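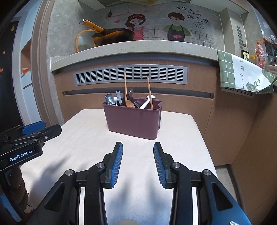

*A maroon utensil holder on a table covered with a cream-colored cloth.*

**Shore Postings Deserve Equal Weight**

The promotion rules under review at Clurnberg Naval Station treat time at sea as the chief measure of an officer. The principle is sound, and few who have stood a night watch would wish to abandon it. Its present application, however, does a disservice to the supply and repair branches.

Of the 833 officers on the station's rolls, almost 22 percent hold posts ashore at the Aluder depot or the Kurkia yard. Under the draft rules published in August, a full tour at either place earns five points toward promotion. A tour of the same length afloat earns 15. Commander Lakshmi Panicker, in her written reply to the draft, observed that a ship held in dock for want of a pump contributes nothing to the fleet, whatever the sea time of her crew. The review board should give that reply close attention.

Captain Balakrishnan Poduval has argued the opposite case with care. He holds that command at sea demands a judgment which no depot can teach. This is true of officers seeking command. It has little bearing on a logistics officer whose next post will be another storehouse.

A separate scale for the technical branches would meet both concerns. The Sotelo squadron already grades its engineers in this manner, and its ships have kept their sailing dates. The board should adopt the same arrangement before the new rules take effect.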